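17. März 2018

Gwenaël war schon vor mir im Labor und hatte die Nullstellung beider Arme geprüft. Links in Ordnung, rechts wieder ein Versatz im Handgelenk, im zweiten Durchlauf behoben. Ich habe die Werte trotzdem ins Kalibrierblatt eingetragen, damit man später nachsehen kann, welche Episoden vor und welche nach der Korrektur liegen. Der Fehler tritt seit Oktober in unregelmäßigen Abständen auf. Sisach hat auf die letzte Anfrage nur mit dem Hinweis auf die neue Firmware geantwortet. Die läuft bei uns längst.

Stand zu Beginn des Tages: 361 Episoden für die Aufgabenfamilie Medikamentenwagen, davon 72 nach der Durchsicht verworfen. Das ist zu viel Ausschuss. Mariann hat die verworfenen noch einmal nach Ursachen sortiert. Der größte Posten sind keine Fehlgriffe, sondern Episoden, bei denen der Bediener zwischen Annäherung und Griff zu lange wartet. Die Strategie lernt das Warten mit. Beim letzten Auswertungslauf stand die Hand über der Schachtel und tat sekundenlang nichts, genau wie Damian, wenn er überlegt, von welcher Seite er zufassen soll. Er hat es mit Fassung getragen.

Wir haben deshalb vereinbart, dass vor jeder Aufnahme die Griffrichtung laut angesagt wird. Wer sie während der Episode ändern will, bricht ab und beginnt neu. Abgebrochene Episoden werden behalten, bekommen aber ein eigenes Kennzeichen. Perrine möchte sie später als Negativbeispiele verwenden. Ich bin skeptisch, der Speicherplatz ist aber kein Argument dagegen.

Am Vormittag nur Teilaufgabe A, Schachtel aus der offenen Schublade auf die Wagenoberseite legen. Flache Schachteln sind weiterhin das Problem. Wenn sie ganz aufliegen, kommen die Finger nicht darunter, und der Griff von oben über die Schmalseiten verlangt mehr Öffnung, als die Bediener intuitiv einstellen. Gwenaël kippt die Schachtel zuerst mit dem Zeigefinger an und fasst dann nach. Das funktioniert bei ihm sehr zuverlässig. Bei mir in der Hälfte der Fälle. Die Frage ist, ob wir beide Strategien im Datensatz haben wollen. Noreen ist dagegen und verweist auf die Versuche mit Nirum, wo das Modell aus zwei sauberen Lösungen eine unbrauchbare dritte gemittelt hat. Ich neige inzwischen dazu, ihr recht zu geben. Entscheidung vertagt, bis die Gegenprobe mit getrennten Teilmengen gerechnet ist.

Vor der Mittagspause kurzer Ausfall der Kopfkamera, vermutlich der Stecker. Die laufende Episode ist verloren, die Zeitstempel der Gelenkdaten laufen weiter, das Bild nicht. Der Rekorder hätte abbrechen müssen. Ticket geschrieben.

Nach der Pause Umbau auf Teilaufgabe B: Flasche von der Oberseite aufnehmen, in die Schublade stellen, Schublade schließen. Der Wagen wird dafür nicht mehr auf die Bodenmarkierung gesetzt, sondern vor jedem Block von Hand verschoben. Die ersten Trainingsläufe waren an der Wagenposition regelrecht festgeklebt. Eine kleine Verschiebung, und die Hand griff neben den Schubladenrand.
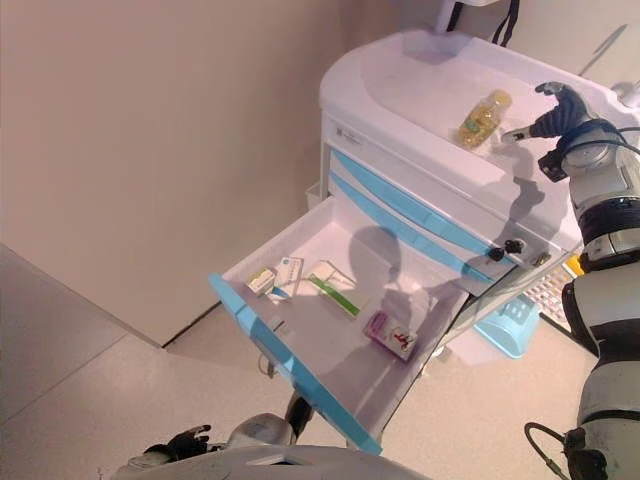
Teilaufgabe B, Blick von der Kopfkamera. Flasche mit goldfarbenem Deckel auf der Oberseite, vier Schachteln in der offenen Schublade.

Die durchsichtige Flasche macht erwartungsgemäß Ärger in der Tiefenschätzung. Der Deckel wird gut erkannt, der Körper darunter kaum, der Inhalt manchmal besser als die Wand der Flasche. Für die Bediener spielt das keine Rolle, für das Modell schon. Vorschlag Perrine: Griff grundsätzlich am Deckel ansetzen. Dagegen spricht, dass die Flasche dann beim Absetzen pendelt und zwischen den Schachteln leicht umfällt. Wir nehmen vorerst den Griff am Körper und lassen die Tiefendaten in diesem Block ganz aus dem Training heraus.

Zweites Problem ist der Schattenwurf. Hand und Arm werfen im Deckenlicht Schatten auf den Schubladenboden, und zwar genau dort, wo die Segmentierung die Schachtelkanten sucht. Noreen wollte eine zusätzliche Leuchte. Ich habe abgelehnt. In Coltcombe, wo das System im Sommer stehen soll, hängt das Licht auch nur an der Decke, und wer dort Schatten wegtrainiert haben will, muss sie hier aufnehmen. Kompromiss: die Deckenleuchten werden blockweise einzeln geschaltet, die Schaltstellung kommt in die Metadaten.

Schublade schließen geht erstaunlich gut, solange die Hand mittig an der Blende drückt. Bei seitlichem Druck verkantet der Auszug. Damian hat den Druckpunkt nach drei Versuchen gefunden und danach einen Block ohne Abbruch gefahren. Seine Wartezeiten sind mit der Ansage deutlich kürzer geworden, das lässt sich schon in der Rohkurve der Handgeschwindigkeit erkennen.

Annotation: Mariann hat die Phasengrenzen neu definiert. Der Griff beginnt jetzt mit dem ersten Kontakt und nicht mehr mit dem Schließbefehl. Das ist physikalisch sinnvoller, bedeutet aber, dass der Altbestand nachgezogen werden muss. Ein Teil davon geht automatisch über die Motorströme, der Rest bleibt Handarbeit. Gidey soll ein Skript dafür liefern, dessen Schwellwert mir noch zu niedrig vorkommt. Bei flachen Schachteln löst schon die Reibung am Schubladenboden aus.

Ziel für Teilaufgabe B sind 140 brauchbare Episoden, vorher lohnt kein Trainingslauf. Mit der heutigen Taktung ist das machbar, wenn die Pausen eingehalten werden. Nach 10 Episoden am Stück lässt die Präzision bei jedem von uns nach, bei mir früher. Ab morgen wechselt der Bediener daher nach jedem Block.

Offen: Stecker der Kopfkamera tauschen. Schwellwert im Gidey-Skript gegen Marianns Handannotation prüfen. Handgelenk rechts vor dem ersten Block noch einmal nullen. Datensicherung läuft, Platte zwei ist fast voll.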